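Gripper build, home check sheet
Date: 2020-05-05
Checked by: Hülya Güler

Pivot screws tight, both sides — OK
Finger pads seated — OK. Left one was lifting at the tip last time, reglued.
Crossbar square to the fingers — OK
Cable strain relief — FAIL. Only one tie. Kadir to add another before the next run.
Supply fused — OK
Stop switch within reach — OK, but the label has come off again.

Grip test on small toys from the green bin, 4 picks each. Keep the bin on the rug, the tile lets it slide.

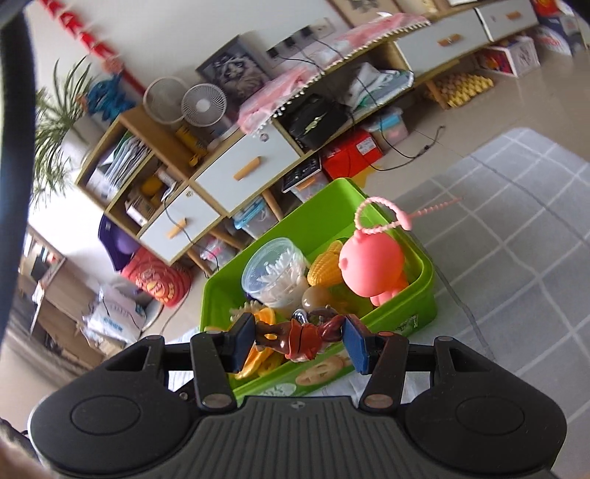

Soft items passed at the low setting. Do not go over 300 on the current limit until the cable is sorted out. Yiğit had it at 560 and the driver got too warm to touch.

Fingers clear of hair and sleeves — OK
Handle free of cracks — OK
Spare pads on hand — 2 left, order more

Recheck after the cable fix. Sheet goes in the Rendano folder.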